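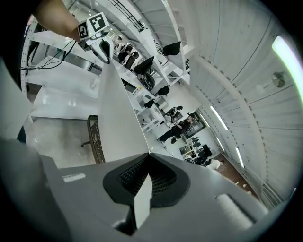

Shares 89 | Comments 3

Teaching by hand at Rimero

December 26, 2019

Rimero collects manipulation demonstrations with hand-held grippers that an operator carries in each hand. The lead engineer on the project, who asked to be quoted by role only, began with the choice against remote control.

"We ran teleoperation on the Fulari arm until May," the engineer said. "The operator sees a delayed view and gets no contact force. A cloth fold took five times as long as it takes by hand, and the motion was full of pauses. A policy trained on that learns the pauses."

With the hand-held units, the pose of each gripper has to be recovered afterward. Square markers fixed to the grippers give one estimate, and inertial data gives another.

"The markers are the reference. If one is hidden behind a forearm, we interpolate up to 15 samples. Past that, the episode is cut." 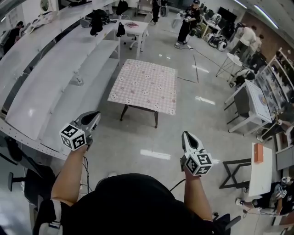 The engineer was less settled on operator training. New people move too quickly, and they rotate the wrist through angles the Fulari arm can't reach. "The human elbow solves problems the robot will have to solve some other way. We check every path against the joint limits and reject what fails."

The current set, named Phetsri, holds 1,635 accepted episodes. Some 15 percent of the raw recordings were dropped, mostly for tracking loss. Remote control is still used for correction: when a policy stalls, an operator takes over the arm and the takeover is stored as a new episode.

"Clock offset between the left and right units is the part I would redo. We measure it at the start of a session and it drifts."

Comments (3)

gantry_b: Did you try a hardware trigger line for the clock offset? We did on our Eltow rig and the drift went away.

mloop: What happens to the joint limit rejects? They would be useful for a different arm.

tolstack: Same question as mloop. Also, is the limit check done per frame or on the smoothed path?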